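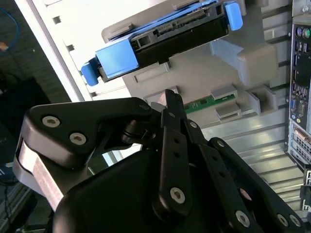
Gripper closes on drive caddy but the rail binds in the slot after finger change

Posted in: Cell setup and maintenance
Asked by Attila Vass

Good day to all. I look after a small disassembly cell in the Zarkbridge workshop. The robot takes hard drives with a blue plastic caddy out of desktop tower cases. There is one arm, one electric gripper with black fingers, and a small camera at the wrist. The controller is a Gernamano, the older model with the gray pendant.

In May I changed both fingers, as the old ones had play in the pivot. I bought the new ones from Cudano, with the same drawing number. I put them on with the old screws, ran the homing of the gripper and started the old program again. Since this time the drive comes out well in some cases and in other cases it binds. The gripper closes, the arm begins to pull, the caddy turns a little and then the rail sticks in its slot. The controller stops with a side force message. If I release the gripper and pull by hand, the caddy comes without any effort, so I do not think the caddies are damaged.

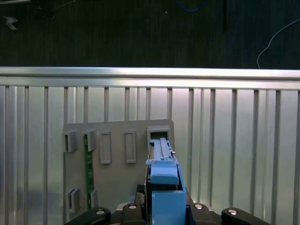 My grip position was taught at an opening of 22 mm. With the new fingers the gripper reports 23 mm when it is closed on the same caddy. I have not changed the force setting, it stands at 30 percent as before. The pull is one straight line in the tool Z direction, slow speed.

What I did already:
Cleaned the finger faces with alcohol.
Taught the grip point again two times. It was better for the rest of that day, and on Monday morning it was bad again.
Reduced the pull speed by half. No difference.
Changed the case for another one of the same type. No difference.

I would like to know if I must do a new tool calibration, or if it is enough to correct the grip point. The calibration tip is lent to another department and I would prefer not to wait for it. Also, can it be that the force is too low? I am a little afraid to raise it with plastic parts.

Vilmos Lakatos

Hello Attila. I had nearly the same trouble with a cell of the same kind. I think you have two faults, and the second one hides behind the first.

The first is the 1 mm. If the program waits for a position and the gripper reports another one, please look at whether it really pushes on the caddy with the force you set, or whether it stops on something before. Take the caddy away, close the gripper completely and look between the fingers against a white paper. The faces must meet over the full length. On mine they met only at the tips, and the part could turn around that point. This fits with what you write, that the caddy turns a little before it binds.

The reason on mine was the screws. The old screws had old thread glue on them, and one did not go to the bottom. The finger was standing away from its seat by the thickness of a thin paper. Take both fingers off, clean the threads and the seats, and use new screws of the same length. Tighten them in turns, a little on each side, with the gripper open. Then home the gripper again.

The second is the tool point. After fingers are changed I always do the calibration again, also when the drawing number is the same. A grip point taught again corrects only the place where you close. It does not correct the direction of the pull, and if the tool Z is not parallel with the rail, the error grows with every millimeter. For this reason it was good in one case and not in the other, as I suppose your cases do not all stand at the same angle.

If you cannot get the calibration tip, there is a slower way. Seat a drive in a holder, close the gripper on it at low force, switch the arm to hand guiding and let it find its own position. Note the angles. Open, close again, and compare. Do this at two holders far apart, if you have a second free one. When the angles differ from your taught ones by the same value each time, the tool is wrong and not the case.

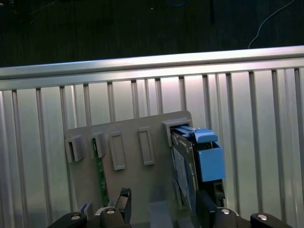

Drive with its caddy parts in the large holder at the right end of the board.

Leave the force at 30 until both things are corrected. More force on a crooked grip only bends the plastic. When all is straight you may find that you can even go lower.

And please check the cable at the wrist while the fingers are off. On our arm it was pulling at the camera bracket in some positions.

menon_bench

Had this too. I raised the force to 91 percent and the error was gone. Works since weeks.

Attila Vass

Thank you both. Mr. Lakatos, it was one screw on the left finger, exactly with old glue in the thread. After cleaning, the gripper reports 22 mm again. The tool calibration I have not done yet, I did the method with two holders and the angle is wrong in the same direction both times. I have asked for the tip back and will write here when it is done. I did not try the 91 percent.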